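Vlasta Janevski
20 August 2025

Pavthorpe council has put its plans for the weekly market online. Comments are open for 2 weeks. A few notes for anyone who trades there or shops there.
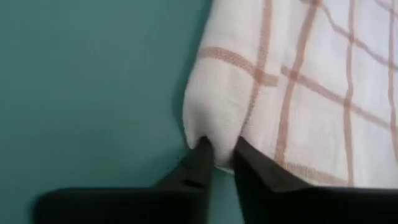

Pitch fees go up in April. A single pitch on the Zupan Street side will cost £93 a month, paid in advance.

The bus stop moves to the library end. I've asked if the 2 benches are moving with it and had no answer yet.

They say up to 3,000 people come through on a good market day. I'd like to see how that was counted. It was much quieter in August last year.

Parking behind the old Nirkov building stays free until noon. After that it's the normal rate.

Paper forms are at the library desk if you don't want to do it online. Mine went in this morning.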